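Thread on the pick-up arm Leonie Petersen and I have been putting together at the Kulberg shared workshop since September. A few people asked if it's any good. I have doubts, so settle in.

The job as pitched: reach into a bag, find a toy, bring it out, put it somewhere else. My nephew could do this before he could walk. We have spent 400 dollars on parts and I don't want to talk about the evenings.

The plan came from a guide put out by a small outfit called Pilla. It says "a weekend build for two people." I would like to meet those two people.
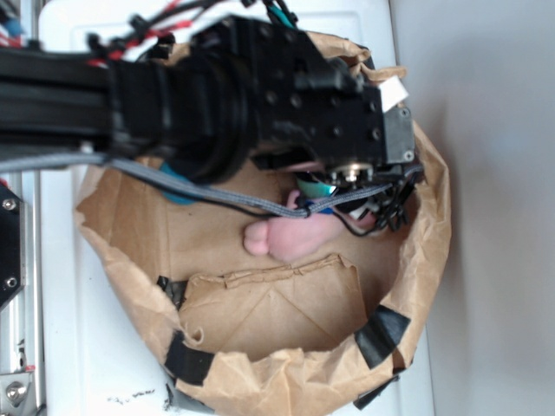

Reaching in was supposed to be the easy part. You tell the arm where the bag is, it goes there, the fingers go down. Except the guide assumes a tray. A tray has a flat bottom and low sides and stays where you put it. Leonie wanted a bag because "real stuff comes in bags." Fine. She's right, and I've been paying for it ever since.

Paper moves. Bump the rim once and the opening is a different shape from the one you planned for. So we fold the top down, tape it, and try again. I now have strong feelings about tape.

Someone will reply that a smarter program fixes this. Maybe. The Murkham club down the road says theirs handles any container you like. I've asked twice to come and watch it. Still waiting on a time.

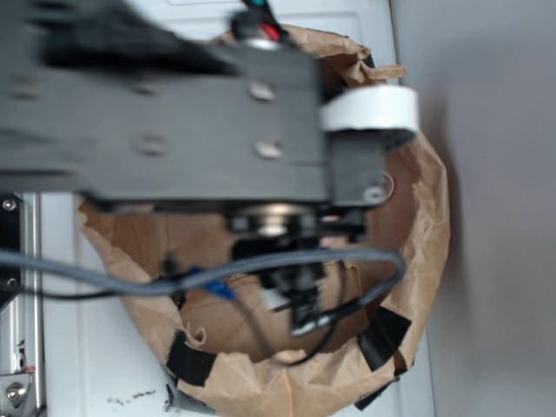
Cable routing is the thing I'd redo first if we started over. Baláž, who sold us the second-hand joints, told us to run everything inside the arm. We didn't, partly from laziness and partly because you can't get at anything once it's in there. So now there's a thick gray cable swinging in a wide arc over the bag every time the arm goes in, plus thinner black ones hanging near the fingers. The white tape around the end joint isn't pretty either, and its edge is already torn. I keep saying I'll do it properly. Leonie keeps not answering.

Also, speed. Every video of a home-built arm you've ever liked was probably sped up. Ours at full speed makes the whole bench hum and I stand well back. At the speed I'm comfortable with, you could make a sandwich.

We log every try in a notebook. A try counts if the toy leaves the bag and gets let go in the right place. Dropping it on the rim doesn't count. Leonie wanted half points for the rim. No.

128 tries in the book so far. I'm not posting the success rate until we get through 100 in a row without changing a setting, because every time we have a bad run one of us "just tweaks" something and then the numbers mean nothing. I'd ask the same of anybody selling you one of these. How many tries, and who touched it in between?
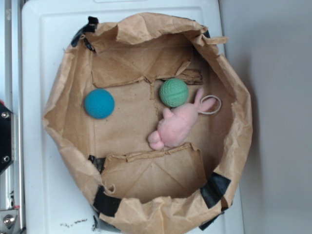
Choosing what goes in the bag is where people fool themselves, us included. If you only ever test on the thing your gripper likes, it'll look brilliant. Yaa Tetteh looked over our notes and said we should mix hard and soft, so the current load is a blue ball, a green one with little bumps all over it, and a pink plush bunny. I worry most about the bunny. It's got long ears and a string loop up by its head, and I can picture a finger going through that loop and the arm carrying it off looking very pleased with itself. Would that count as a grab? By our rules, yes. I don't love our rules.

Balls have their own trouble. Close the fingers a bit off center and a ball scoots away. Then it's up against the paper wall, and going after it there means shoving the wall too.

Yaa's other suggestion was that I put things back with my eyes shut. I had been setting them down nicely in the middle without noticing. Slightly embarrassing. Better test, though.

Things I'd spend money on again: the metal rails for the base. Solid, boring, easy to bolt stuff to. Things I wouldn't: the 3 spare finger sets from Pilla, still in the drawer – they don't fit the wrist we ended up with.

Would I tell you to build one? If you like fixing cables, sure. If you want toys moved out of a bag, you have hands.

Next up is shortening that gray cable and starting the count of 100 from zero. Leonie has promised not to touch the settings. I've written the current ones down anyway.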